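Filed under: Workshop builds / Questions people keep asking

What is this build, then?

It's a pair of hand-held grippers, and the idea is to teach an arm to do my laundry. I call the project Marar. I do the chores with the grippers, then the recordings go to the arm to learn from.

Where do you work on it?

At Brendholm, the shared workshop, mostly in the evenings. Ajith Menon has the bench next to mine and did all the wiring - I can't solder to save my life!

Which jobs have you tried?

Mesh laundry bags, mainly. Zips are a pain, because you've got to hold one end steady while the other hand does the work, and netting slides about all over the place. 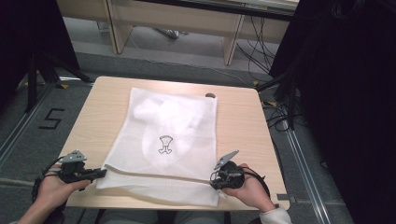

Socks were far easier (I did those first, back when I was still keen). Towels are next on the list, probably in July.

How many goes have you recorded?

1,587 so far. I do them in batches of 24 and then stop for tea, as my wrists start to ache.

Can I have the files for the fingers?

Yes, just ask. Version 3 is the one you want. Cut them slowly from metal and let them cool for 20 minutes before you unclamp them, or they'll warp like mine did.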